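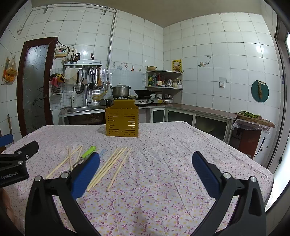 Chopsticks and a yellow slotted box on a table in a tiled kitchen.

Canenwood kitchens get a gentle sorting out, one drawer at a time

CANENWOOD, 6/20/24 - There are people who can open any drawer in their kitchen and put a hand straight on the thing they want, and then there are the rest of us, who stand over a tangle of chopsticks, bottle openers and takeout spoons while the noodles go soft on the stove. For that second and much larger group, the Lynch Street neighborhood center has been running a kitchen tidying program since April, and it has grown into one of the friendlier things going on in this part of town.

The program is called the Small Drawer Project, and the name is a fair description of how it works. Households that sign up are asked to pick one small part of the kitchen, empty it onto a table, and put it back in better order than they found it. That is the whole assignment for the first week. The pantry has to wait, and so does the cupboard where the plastic lids live, however tempting it may be to pull everything out at once on a free afternoon and then run out of steam before supper.

Chopsticks have become something of a favorite place to begin. They are easy to gather up and easy to sort, and most homes that use them have more than they need, because they come home in paper sleeves and get tossed in with the good ones. Spread out on a tablecloth they look like a great deal of work, crossing every which way, but the job is generally finished before the tea has cooled. A pair that matches stays. A single gets set to one side for a while in case its partner turns up in another drawer, and anything split or rough goes out, or out to the garden to hold up a bean seedling.

Then there is the question of where they should live afterward, and on this subject the members of the project have strong feelings. The center's printed guide, a stapled booklet with a good many handwritten additions in the copy kept at the front desk, comes down in favor of an open holder with plenty of holes or slots in it. Air can get in, water can get out, and a person cooking in a hurry can see at a glance whether there are enough clean pairs for the table. The guide is less fond of deep drawers and tall jars, although it allows that a tall jar with a sunny window behind it is a pretty sight.

The booklet also asks people to wash wooden and bamboo utensils by hand, dry them with a clean towel, and leave them lying out for a while before they are put away. Several households have reported back that this one habit was the hardest to pick up and the one they were gladdest of later. Others admitted at the last get-together that they had tried it for a week and gone cheerfully back to their old ways, and they were given cake like everybody else.

So far 18 households have gone through the first round, which covers utensils, the cutlery tray and whatever happens to be lying in between. That last category has turned out to be the liveliest. Small tools drift into kitchen drawers from all over the house and settle there for years - little things with bright handles, bits of clear plastic from goodness knows what, keys to locks that were changed long ago. The guide suggests keeping a shallow dish nearby while sorting, so that the odd items have somewhere to sit and the main work can go on. Once the chopsticks and spoons are back in place, the dish gets looked over with fresh eyes.

A good number of those orphaned bits have made their way to the center, where a swap shelf stands just inside the side entrance. Visitors may leave anything clean and usable and take anything they like. The shelf was meant to be a temporary arrangement, lasting only as long as the first round, but it has been so well used that it is staying. Graters and tea strainers go quickly. Mugs do not go at all, and the center would be obliged if people would stop bringing mugs for the time being.

Paying for all of this has taken very little. The project began with a grant of $1,678 from the Trornudstead Neighbors Fund, which went toward printing the booklet, putting up the shelf and buying a stack of plain holders and drawer trays for households that wanted them. The fund's spring newsletter gave the project a kind half page and noted that it was the smallest request received all season. Loltska, the housewares shop on the corner across from the bus stop, has since offered a discount on trays and utensil holders to anyone who comes in with a copy of the booklet, and has set a basket of them by the register to save people hunting along the shelves.

The center printed 1,000 copies of the booklet in the first run, a figure that seemed wildly hopeful at the time. They have been going out steadily through the library, the laundromat and the Saturday market, and a second printing is being talked about for the fall. If it goes ahead, there will be a new page on tablecloths, at the request of several members who do all of their sorting on one and wanted it acknowledged. A cloth keeps small things from rolling onto the floor and softens the clatter, and when the work is over it can be gathered up by the corners, carried outside and given a good shake. A patterned one hides the crumbs until then, too, though it must be said that a busy pattern can also hide a small screw or a toothpick, so it pays to run a hand across it before folding.

The next round starts in two weeks and takes up the shelf over the stove, where oils, spices and half-used packets tend to collect. There will be 6 evening sessions in the center's back room, one a week, with coffee, and members are welcome to come to as many or as few as suits them. Nobody is asked to bring photographs of their kitchens or to let anyone in to look. People mostly bring questions, and now and then a carrier bag of lids in the hope that somebody else has the pots.

Those who would like to take part can leave their name at the front desk or drop a note in the box by the door. There is no charge, and it makes no difference whether the kitchen in question is a large family one or a single counter with a hot plate on it. Renters are especially encouraged to come along, as the second round has a good deal in it about making do with shelves and hooks that were there before you were and will be there after you have gone.

Households from the first round are welcome to carry straight on into the second, or to stay with the drawer they started with if it has slipped back a little. Several have, and the center is happy to go over it again with them. Booklets are available whenever the front desk is open, and there is a large-print version for anyone who would find it easier on the eyes, with the handwritten notes typed in at the back. The swap shelf may be visited during the same hours, and a fresh box of wooden spoons was put out this morning.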